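Category: Robotics / Methods and Practice
Reading time: 9 min
Sunday, November 24, 2019
By Fulgencio Cabello and Obaidul Howlader

4. Working Rules for Cells That Handle Soft Goods

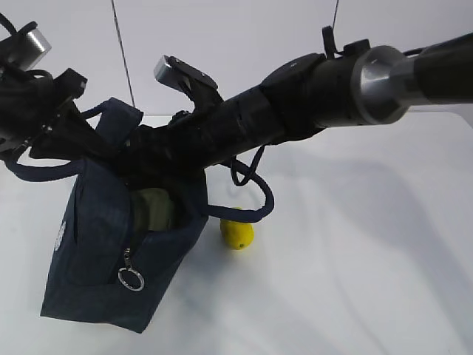 4.1 Scope of the rules

Figure 3. Handling a navy tote bag by its straps on the white table. One strap arcs out to the right under the arm. A soft-looking green item is in the bag and a lemon lies on the table beside it.

The rules in this section apply to single-arm cells in which the arm picks up, moves, opens or fills flexible containers. They were written at the Grullamstead site and later adopted, with small changes, at Enache. They cover the state of the cell before a trial, what the operator may do during one, and what has to be written down afterward. They do not replace the site risk assessment. Where the two disagree, the risk assessment wins.

We started from the general checklist already in use at both sites. That checklist was drawn up for rigid parts, mostly boxes and machined blocks, and it has little to say about objects that change shape. A box that is held at two points stays a box. A bag held by its straps has a body that sags, a mouth that may open or close, and straps that can end up some distance from where the grasp was planned. Figure 3 shows the condition we had most in mind when we wrote rules 2 and 3.

4.2 The rules

Rule 1. Fix the contents before the trial. The trial sheet lists every item that starts inside the container and every item that starts on the table. An item that is not on the sheet is removed before the arm is enabled. Items are listed by plain names ("lemon," "green cloth") and are not swapped for similar ones partway through a session.

Rule 2. Treat a loose strap as part of the moving system. When the operator judges clearance, the reach of a strap counts the same as the reach of the arm. A strap that hangs under a link is allowed. A strap that has gone all the way around a link, a bracket or a cable is a stop condition, and the arm may not be backed out under power until the strap has been freed by hand.

Rule 3. Manage cable slack at every pose. Slack in external cables must be enough for the full joint range used in the task and small enough that a loop cannot catch the container. The check is done by stepping the arm slowly through the poses of the task with the container in the gripper. Checking with an empty gripper does not count. Coverings on the arm are looked over at the same time, and any lifted tape or open seam is repaired before work goes on.

Rule 4. Limit speed while the load is hanging. Both sites cap the speed at 300 mm/s for free travel and at 40 mm/s for any move that starts or ends with the container touching the table. The lower cap also applies to straight lifts. Operators asked for a higher cap on lifts, and we did not grant it, for reasons given in Section 4.4.

Rule 5. No hands in the cell while the gripper is closed on fabric. If a fold has to be straightened, the trial is ended and marked as assisted. The arm is then put in its protective stop state, and the operator confirms that state on the pendant before reaching in.

Rule 6. Keep hard fittings out of the fingers. Keyrings, zipper pulls, buckles and snaps are located before the grasp is chosen. If a fitting lies in the planned grasp area, the grasp is moved. It is not acceptable to lower the grip force and go ahead anyway.

Rule 7. Record failures in the same form as successes. Each trial gets one outcome code and one line of free text. A trial that was stopped under Rule 2 or Rule 5 stays in the record and keeps its number.

4.3 How the rules were applied

We followed the two sites from February until the end of the study period. In that time the operators logged 3,404 trials under the rules. All of them used the Fistareo trial sheet, which was extended with a field for strap position and a field for hard fittings. Speed limits were set in the Clirnura controller profile and locked, so an operator could lower them but could not raise them.

New operators read the rules, watched a full session, and then ran 30 trials with a second person at the stop button. The second person filled in a separate sheet. The two sheets were compared the same day and differences were talked through at the cell. Most differences concerned Rule 2, where one person saw a strap as hanging and the other saw it as wrapped. After the first round of training we changed the wording from "caught on" to "gone all the way around," and the disagreements became less frequent.

4.4 Points that remain open

The speed cap for straight lifts drew the most complaints. It makes each trial longer, and in many trials the bag would probably have behaved well at a higher speed. Our concern is the moment the bottom of the bag leaves the table. The contents shift at that point, and items standing close to the bag can be pushed or rolled. We kept the lower cap and asked both sites to note any movement of nearby items in the free text line.

Rule 1 is simple to state but takes discipline over a long session. At Enache the sheet was sometimes filled in from memory after a break. The site now requires the sheet to be completed at the table.

We have no rule yet for worn straps. A strap that has been gripped many times in the same place becomes softer there, and grasp results may drift as a consequence. Replacing the bag on a fixed schedule is one option, but the two sites use different fabrics and a single schedule would not suit both. For now the date on which each bag entered service is written on the trial sheet.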